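Chapter 4
Picking Up Small Things

By now your club has a cart that drives straight, an arm that lifts, and very likely a drawer full of leftover screws. In this chapter we slow down and spend our time on the last few inches of the job, where two fingers meet an object and have to hold on to it. The work is fiddly, it can be done at home on any table you like, and it was the favorite part of the year for the students who tested these pages with us at the Pratosik summer workshop.

You will be working with a two-finger gripper held in the hand. Moving it yourself, before any motor gets involved, teaches you a great deal about angles — how far to open, how low to come in, when to close. Look closely at the pads and the round pivots while you read the next few pages, and go back to them whenever a word is unfamiliar.

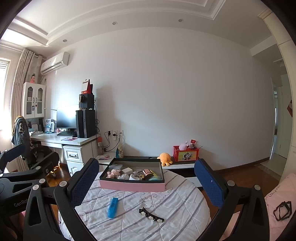
4.1 Choosing Your Objects

Start with two objects that have little in common. A marker shape is long and smooth and likes to roll. A hair clip is flat in one place and bumpy in another, and if it has flowers on it, so much the better, for they give your fingers something awkward to deal with. Lay the two apart from each other on the cloth, and keep an open box at the far side of the table for everything you have finished with or haven't come to yet.

The Skosudard Cup, which many clubs enter in September, gives a team 500 points for a clean pick and another 500 for a clean placement, so a perfect turn is worth 1,000. Don't worry about the score yet! Make a few slow tries with each object and write down, in your own words, where the pads touched. 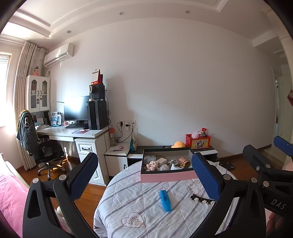

Figure 4.2 A marker shape and a flowered hair clip on the practice table, with the open box behind them.

Before you turn to Activity 4A on page 51, talk over with your partner which of your two objects you would rather pick up first, and from which side you would bring the fingers in.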